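Il faut garder les images floues

Chez Irkeo, la première étape du traitement des données consiste à écarter les images jugées inutilisables. Un seuil sur la netteté, deux lignes de code, et l'on passe à l'entraînement. Je pense que c'est une erreur.

Sur un lot de 3583 images prises au poignet, le filtre en retirait 1092. Presque toutes venaient des phases de déplacement rapide entre deux saisies. Le modèle de perception n'apprenait donc rien de ces phases, et le contrôleur recevait ensuite des estimations de pose fausses, données avec une confiance élevée.

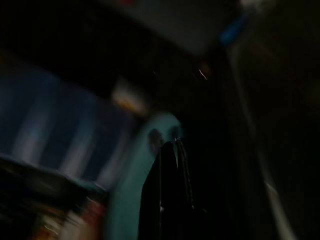
Dezső Juhász défend le filtre : selon lui, une image sans contour exploitable n'apporte que du bruit au gradient. L'argument vaut pour la détection. Il ne vaut pas pour l'estimation d'incertitude, qui a besoin de ces cas pour être calibrée. Un planificateur peut très bien ralentir ou attendre l'image suivante, à condition qu'on le prévienne.

Je propose de conserver tout le lot, d'annoter le flou à la main sur environ 500 images et de laisser le seuil à l'outil de visualisation.

Kelechi Akinola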